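27 July 2019

# Folding sweaters in the hottest month of the year

I know, I know, it's July and I'm writing about knitwear, but I do my sweaters in summer every year, when I'm not reaching for them and can take my sweet time.
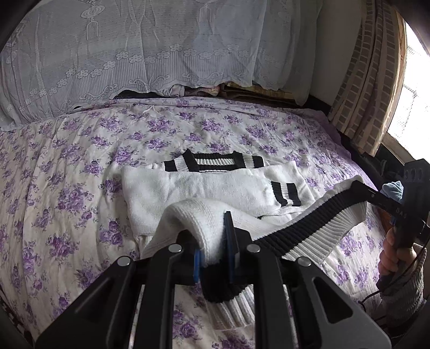
My sister wrote back that she hangs all of hers and always has, and that life is too short to fold a cable knit. We've been having this argument since college! My side of it is the shoulders. A heavy sweater on a hanger grows those little points, and by October you look like you're wearing the hanger too.

So I fold, and I fold on the bed, because the kitchen table is never clear and the bed with the rose sheet on it is just the right height for my back. White cable knits are the fussy ones. They're thick, they want to spring open again, and a dark striped band has to lie straight or the whole thing looks crooked on the shelf. I smooth the body flat first, bring the sleeves in across the back, and then fold up from the bottom in thirds (halves if it's really bulky). The band goes last, and I'll admit I fuss with it more than I should.

Terry cloth is much more forgiving. You can practically roll it up and walk away, though I do like to give it a good shake out the window before it goes in the pile.

Everything goes into the two Derden boxes under the window, no more than 6 sweaters to a box, with the heaviest at the bottom. I used to squeeze in more than that and spent all of November steaming out creases. The lids on the old Matov ones cracked last winter, so those hold gift wrap now, and I still haven't found the cedar blocks I bought in spring. They're probably in with the Christmas things, and I'm not going up to that attic until it cools off.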